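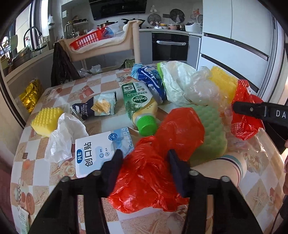
The table, Tuesday morning

Svyatoslav Kushnir had 19 days to deliver a film about the Marchuk ferry, and the ferry had stopped running.

He read the message twice in the parking lot at Lernmont. Engine trouble, no date for repairs. Then he called Sendurik, the company that was paying for the film.

"Can you shoot it tied up?" the woman asked.

"I have 400 minutes of it tied up," he said. "I need one crossing."

She said the slot was fixed and the broadcaster would not move it. After she hung up he sat in the van and went through his shot list. Most of it was done. The captain had talked for two hours about his father and four minutes about the boat.

He drove down to the landing anyway. The captain was on the deck with his sleeves rolled up, eating a pear.

"They want a crossing," Svyatoslav said.

"They can want it."

"What do people do now, to get over?"

The captain pointed upriver with the pear. "Bridge at Rondimance. Or my cousin, if he likes you."

The cousin had a rowboat and charged by weight. He looked at the tripod and the two cases and asked what they came to.

"With me, 210 pounds," Svyatoslav said.

"And without you?"

Svyatoslav put one case back in the van, took out the small camera, and got in.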